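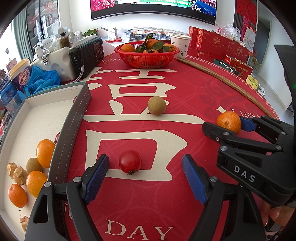
Revision 9

Patska hand-held gripper pair: setup, care and repair notes

This README goes with the tabletop fruit recordings in the Guvgate collection. It covers the two hand-held grippers the recordings were made with: how they are put together before a session, how they are looked after, and what to do when one of them stops behaving. The file layout and the loader are documented in the Guvgate main README and are not repeated.

If you only want to use the recordings, read "What is in the recordings" and "Known problems" and skip the rest.

What is in the recordings

Two grippers, both held by people, are used at a round table with a red printed cloth. The objects are fruit: oranges and smaller citrus, cherry tomatoes, longans and physalis. A shallow tray sits on the table, and pieces are moved between the tray and the cloth. A red plastic basket of oranges stands toward the back and is not part of the task. Everything else on and behind the table is ordinary household clutter, left where it was.

Each gripper records its own view, its jaw opening and its motion. The session set contains 28 episodes. An episode is 3,000 frames at most; the recorder closes the file at that point even if the task is still going on. Episodes that hit the limit have the field "truncated" set to true.

There is no force signal. Contact has to be read from the jaw opening and from the view.

Parts of one gripper

Body with handle and trigger.
Two black jaws on pinned linkages.
Two blue ribbed pads, one per jaw, each held by a plate and a small screw.
Camera module, fixed to the body and looking out over the jaws.
Status light.
Battery and cable.

The two grippers are mechanically the same and the pads fit either one. The calibration files do not. Each file carries the serial of its gripper, and the recorder will refuse to start if they are swapped. Older recorder versions only printed a warning, so check the log if you are running one of those.

Before a session

1. Charge both batteries. Do not start a session with either one below 70 percent. Lower than that, the recorder still runs, but the motion stream begins to drop samples before the battery warning comes on.

2. Wipe the pads with a damp cloth and let them dry. No alcohol. It hardens the pad surface and the ribs start to crack at the base.

3. Wipe the camera lens with a dry lens cloth. Juice on the lens is easy to miss on the small preview, so look at a full-size still.

4. Open and close the jaws with the trigger, slowly, then fast. Both jaws should move together and come back to the same open position. If one lags, see "Sticking linkage".

5. Close the jaws on nothing and press the zero button. Hold the trigger steady until the light changes. Open them all the way and press again. This writes the jaw range into the session header.

6. Start both recorders from the same host. Starting them separately works, but then the clocks are only as good as the network, and the two streams have to be lined up by hand afterwards.

7. Tap the jaw tips of the two grippers together once, in view of both cameras. The tap shows up clearly in both motion streams and is used to check the clock offset. Leave it in the file. The loader trims it.

Step 5 has to be done again whenever a pad is changed. New pads are thicker than worn ones and the closed position moves.

Setting out the table

Put the tray on a diagonal to the left, near enough that the left gripper can reach the far end without the operator leaning over. Scatter the loose fruit on the cloth in front of the basket. It does not need to be neat, and it should not be the same from one episode to the next. Fruit that rolls off the table stays off until the episode is over.

Use whole fruit with dry skin. Tomatoes that have split go in the bin, as the juice gets into the pad ribs and from there into the lower pins. Physalis can be used with the husk on. The husk crushes under the pads and sheds flakes, so brush the ribs after every few episodes if there are physalis on the table.

Small red fruit on the red cloth is hard to see in the gripper view, especially when the gripper is moving. We kept it that way on purpose. If you want an easier set, filter on the field "object_color".

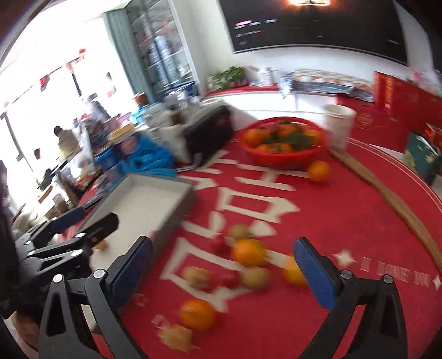

Moving the gripper fast toward the cloth blurs the view for as long as the move lasts. Exposure is fixed for the whole session and set on the table, so a window behind it will come out white. Do not switch to automatic exposure to save the window. The table goes dark each time the camera tilts up, and the tracker loses the cloth print it uses as a reference.

The cloth print matters for another reason. Large, high-contrast shapes give the tracker something to hold on to. On a plain tablecloth the pose drift was bad enough that we threw out the first attempt. If you have to use a plain cloth, put printed placemats around the edge.

Replacing a pad

Change pads in pairs. A new pad facing an old one pulls round fruit toward the old side and the grip ends up off center.

Switch the gripper off and take the battery out. Open the jaws and block them with a folded cloth. Undo the plate screw and slide the pad out toward the tip. It may need some wiggling – do not lever it with a screwdriver, the plate behind it bends. Clean the plate. Slide the new pad in until it stops, with the ribs across the grip, and put the screw back finger tight plus a quarter turn. Repeat on the other jaw, refit the battery, and run step 5.

Pads come from Arton in bags of mixed hardness. Use the soft ones for fruit. The hard ones look the same from outside, so press with a thumbnail: the soft pad keeps a mark for a moment.

Sticking linkage

The usual cause is dried juice at the pins. Signs are a jaw that opens late, a jaw opening trace with a flat step in it, or a trigger that feels gritty.

Take out the battery. Wet a cotton swab with warm water and work it around each pin while moving the jaw by hand. Dry with paper. When the jaw moves freely, put one small drop of light silicone oil on each pin and wipe off whatever is left on the outside. Do not use grease, it collects husk flakes.

If the jaw still sticks, look along the linkage from the tip. A bent link can be seen as a gap on one side of the pin. Bent links are replaced, not straightened. Stasiv keeps spares and will fit them, but the gripper has to be recalibrated when it comes back, and the old calibration file should be moved out of the folder so that it is not picked up by mistake.

Camera module loose

Check this when the jaws appear to have shifted in the view between one session and the next. Hold the body and push the module lightly from the side. Any play at all means the mount screws need tightening. After tightening, recalibrate. Sessions recorded with a loose module cannot be corrected later, and we mark them "cam_loose" and leave them out of the default split.

After a session

Copy the files before switching off. Wipe pads, jaws and body. Lay the grippers down with the jaws open. Leaving them closed overnight flattens the ribs where the pads meet.

Write a line in the service log for each gripper, even if all you did was wipe it. The log is a text file in the same folder as the calibration. Pad changes, oil and link repairs go in with the episode number they come before, so that a change in the jaw trace can be matched to a change in the hardware.

Known problems

Operators' hands and arms come into the other gripper's view. They are not masked.

People in the background are present in part of the set. Access is limited to users who have signed the Guvgate terms for this reason.

The episodes recorded before the October pad change have a slightly smaller jaw range. The header values are correct, so use those and do not hard-code a range.

Printed text on packages, the cloth and the television is sometimes readable and sometimes not. We have not transcribed it.

Reporting a fault

Open an issue in the Guvgate tracker with the gripper serial, the episode number, the jaw trace and the last few lines of the service log. For a mechanical fault, add a close still of the pins with the jaws open. Spare pad requests go to the Arton order sheet in the same folder as this file.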